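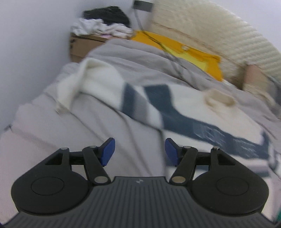

Illstead Residence Services
2023-07-30
Bedding and room changeover: guidance for residents of Girham House and Grimshaw House. Please read all posts in this thread before your changeover date.

1/ Residents who are staying on for the new term are asked to strip and remake their own beds during changeover. Residents who are leaving should strip the bed completely and take all personal bedding with them. Illstead staff do not make or strip beds in occupied rooms.

2/ Each room is supplied with a mattress, a mattress cover, one duvet and two pillows. These items belong to the residence and stay in the room. Sheets, duvet covers, pillowcases and blankets are personal items and are the responsibility of the resident.

3/ Begin with the top layer. Blankets and throws should be lifted off, shaken out at the window or in the yard, and folded in quarters. Please place them on the chair while you work, and keep them off the floor.

4/ Remove the duvet cover next. Unfasten it fully before pulling. In February we replaced 37 duvets with torn corners, most of them damaged when the cover was dragged off while still half buttoned.

5/ Once the cover is off, spread the duvet flat over the foot of the bed with the windows open for at least an hour. A duvet left in a heap holds moisture from the night, particularly in the ground floor rooms at Girham House.

6/ Mattress covers should be unzipped and washed at 60 degrees Celsius. They may be tumble dried on the low setting only. Please do not refit a cover that is still damp. Spares may be borrowed from the linen room against a signature.

7/ Turn the mattress head to foot. Two people are needed for the double mattresses in the corner rooms. Do not flip these mattresses over, as they have one sleeping side only. The label should be on the underside when you have finished.

8/ Laundry: the machines at Grimshaw House accept one duvet per load. Wool and woven blankets must not be put in these machines. Residents may leave such items at the Fetby laundry counter, which returns them in four working days. Write your room number on the ticket in ink.

9/ A note on blankets with dark stripes or bands on a white ground. Several residents have reported color running into the white after a first wash. Please check the care label, wash the item alone in cold water, and dry it flat and out of direct sun. The residence cannot compensate for color loss.

10/ Remaking the bed: mattress cover, fitted sheet, duvet, pillows, blanket. The duvet should hang evenly on both sides and should not touch the floor or the heater. Rooms with a duvet against the heater will be recorded as a fire safety matter and visited again.

11/ Unwanted bedding may be donated if it is clean, dry and bagged. The collection point is inside the side entrance at Girham House. We are able to accept sheets, blankets and duvet covers. Pillows cannot be accepted in any condition.

12/ Storage bags are available from the office in Room 303, one per resident, at no charge. Please label both the bag and its contents. Unlabeled bags left in the trunk room at the end of changeover will be treated as donations.

13/ Damage to residence bedding should be reported before changeover inspection using the form in the entrance hall. Items reported in advance are replaced without charge where the damage is ordinary wear.

14/ Questions about this guidance may be sent as a reply to this thread or made by telephone on extension 835. The office is closed during the lunch hour.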